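Notebook: sugar work, isomalt panels for the Pacheco cake
July 28, 2022

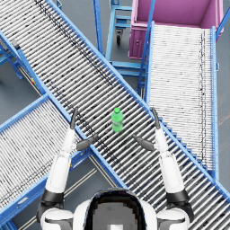
Second try at the isomalt panels. The first batch went cloudy overnight and two of them had sagged at the corners, so I melted the lot down for practice pieces and started over with a fresh bag.

Pacheco want four tiers with a ring of clear panels around the third, lit from inside. The sketch they signed shows the panels standing straight up with no visible support. I still think they need a lip of royal icing at the base and have drawn one in. Citlali Hinojosa has the drawing and will talk to them.

Batch: 500 g isomalt per pan, no added water this time. Heavy pan, medium heat, left alone until the edges went liquid, then stirred with the silicone spatula. Last time I added water and pulled it off the heat too soon, which I'm fairly sure is where the cloudiness came from. Took this one well past the point where the bubbles slow down, dipped the bottom of the pan in cold water to stop it, then let it sit in a low oven until the small bubbles had come up.

Poured into the steel bars on the Gavulix mat. The mat leaves a faint weave on the underside. It doesn't show from the front if the smooth face goes outward, but it will show once the light is behind it. Poured one on plain silicone paper to compare and the paper wrinkled under the heat. Next one goes on the marble with a thin wipe of oil.

Thickness: 3 mm was too thin and snapped when I lifted it. 4 mm held. It is heavier than I'd like on a sponge tier, so the third tier should be the dense almond recipe with a board under it and dowels right through. Wrote that on the order sheet.

Color: tried one drop of the Fastov blue in the last pan. It went greenish as it heated. Without heat it looks fine, so it may be all right if it goes in at the end, off the stove. Don't use the gel from the old tub, it spits.

Bending: the panels have to follow the curve of the tier. Warmed one under the lamp and laid it over the outside of a cake tin lined with parchment. It took the curve well but picked up fingerprints through the gloves. Cotton gloves under the nitrile ones next time. If it needs a second warming, do it from the back.

Storage: everything good is in the lidded box with silica packets, parchment between the layers. Please do not open it to look. The kitchen was humid all afternoon with the dishwasher going and the offcuts I left out on the bench were sticky before I'd finished cleaning up.

Lights: the strip that came with the Ura stand stays cool enough to sit behind the panels. Left it on through lunch with an offcut propped in front and the offcut hadn't moved. Need to try it again inside a closed tier, where the heat can't get out. The battery pack will have to go in the base, so whoever cuts the bottom board needs to leave a hole for the cable.

Notes from the February job say the piping was done on site and took longer than the stacking. I'd like to pipe the lip here and only touch it up there. That means the third tier travels with its panels on, in its own box, on the floor of the van.

Still to do:
- pour on marble, 4 mm, smooth face up
- blue added off the heat
- closed tier test with the light on
- ask Citlali whether the top tier is to be eaten or kept
- order more isomalt, we are down to the last bag

Washed the pans by boiling water in them. The small one has a scratch in the bottom and should only be used for caramel from now on.

Filed under: Sugar work, Wedding orders, Bench notes

Recent entries
Royal icing that won't crust in the bag
Almond sponge, oven position test
Dowels and boards for tall cakes
Gum paste roses, drying on foam
Cleaning the airbrush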